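Steamed buns keep collapsing when the lid comes off
Home Cooking > Breads and Doughs > Thread 2601

porby_kitchen wrote:
Hello all, and sorry in advance for the length, I never could tell a short story. I have been making plain steamed buns every weekend since spring and I still can't get them to stay up. They look lovely and fat through the lid, I turn off the heat, I lift it, and by the time I've found the tongs half of them have wrinkled like an old apple. The taste is fine and my family eats them anyway, bless them, but I would dearly love to bring a plate to my sister-in-law's without making excuses.

My dough is all-purpose flour, water, instant yeast, a spoonful of sugar and a little oil. I let it double, shape it, give it a second rise and steam it over boiling water. What am I doing wrong?

dumpling_aunt replied:
Oh, I remember those days! Nine times out of ten it's the second rise. If you let the dough double the first time and then let the shaped buns double again, they have nothing left to give and they fall. Stop when they feel light in your hand and a gentle poke comes back slowly. In a warm July kitchen that can be 20 minutes, and in winter it can be most of an hour, so please go by the feel and leave the clock alone.

I also knead again after the first rise, quite hard, until the dough is smooth and all the big bubbles are gone. My arms complain but the skins come out so much nicer.

vincze_bakes replied:
I'm going to disagree a little, with love. I skip the first rise completely. Mix, knead, shape, one rise, steam. I've done it both ways for years (my old Kaver mixer has earned its retirement) and the single rise wins for me every time. I also start with cold water in the pot, so the buns warm up gently along with it.

The other thing is the lid. Please don't whip it off! Heat off, leave it shut for five minutes, then tip it open a crack and wait a bit more. Mine has a glass lid on an electric base, so I can watch without touching.

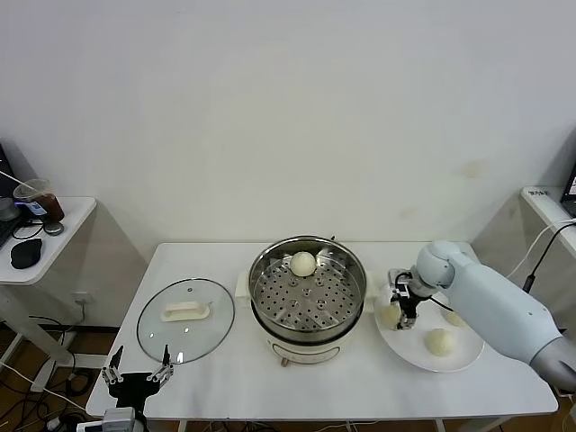
dumpling_aunt replied:
Agreed on the lid, and I should have said so first. But a single rise tastes flat to me – I want that yeasty smell, and you only get it with time. And a cold water start never worked on my old stove, which takes so long to boil that the buns overproof before the steam gets going.

drilier80 replied:
Long-time reader, not much of a poster. Nothing to add on rises, but check for drips. Water falling off the lid makes yellow, gummy patches that look a lot like a collapse. I wrap my lid in a thin dish towel, with the corners knotted on top and well away from the burner. It made more difference than anything I did to the dough.

porby_kitchen replied:
You are all so kind! I made 2 batches this morning, one with the shorter second rise and one vincze's way, and waited the full five minutes with my hands in my apron pockets. The first batch stayed round apart from one bun. The single-rise ones were smoother but I'm with dumpling_aunt on the flavor. Towel on the lid next time, and I'll report back.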